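Bulusico Pale Surfaces, version 2

README for the folder you have just unpacked

Welcome, and thank you for downloading this. Bulusico Pale Surfaces is a collection of 430 pictures taken indoors, all of them concerned with the plainest parts of a room: the stretches of off-white, cream and light gray that we walk past every day and only really look at when it is time to repaint. It started as a help for people who have to describe rooms in writing (for a handover, a repair list, a color plan) and who kept running out of words for "sort of white, with something darker on it."

Where it comes from

The pictures were made in a house in Bondholm that was built in 1874 and has been altered many times since, so you will find old plaster next to very smooth new work, sometimes in the same room. Stasum looks after the house and kindly let us go from room to room over most of October. We worked mainly in the late morning, when the rooms on the street side are at their gentlest - later in the day the light comes in low and every small bump in the plaster throws a shadow.

What is in the folder

pictures: the pictures themselves, numbered straight through
notes.csv: 2000 short notes, several to a picture, one note per line
words.txt: the list of color and tone words we tried to stick to
erdos.txt: the sorting rules, named after Erdős, our nickname for the little back room where the sorting was done

Please keep the file names as they are if you can. The notes find their pictures by number and by nothing else, and we learned that the hard way with version 1.

How the notes are written

Each note covers one thing only. The first is always the main tone of the surface, using a word from the list: warm white, cool white, pale gray, beige and so on. If the tone drifts from one side to the other, there is a second note for the drift. After that come the darker areas, if there are any, with their general direction (level, upright, slanting) and their edges (crisp, soft, feathered).

We went back and forth for a long time over what to call the darker areas. In version 1 they were split into shadow, stain and scuff, and when we read it all through again we found we had simply been guessing in a good many places. A soft gray band can be any of the three. In version 2 they are all called "band" or "smudge," and there is a separate column named cause, which stays blank unless the cause can be seen in the same picture. A blank cause is a perfectly good entry, so please don't fill it in for us!

The surface column works the same way. It takes wall, ceiling, door, cupboard or unsure, and unsure gets used a lot. When a pale area is close and blurred there may be no edge or corner to go by, and we would much sooner leave it open.

Things to watch out for

Focus varies a great deal, and we kept the blurred pictures in. If you need clean texture, sort by the sharpness column and start from the top. The colors have not been corrected, so a warm gray in one picture and a cool gray in another may well be the same paint. For matching paint you should go and look at the wall.

Two rooms on the upper floor are missing, as they were being replastered while we were there. We hope to add them next time, along with the stairwell, where the old limewash is lovely and very hard to put into words.

A soft, pale entry of the kind the tone and edge notes were made for:
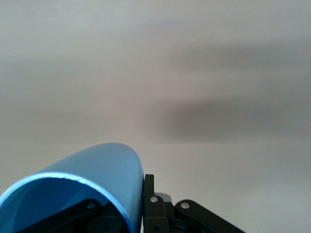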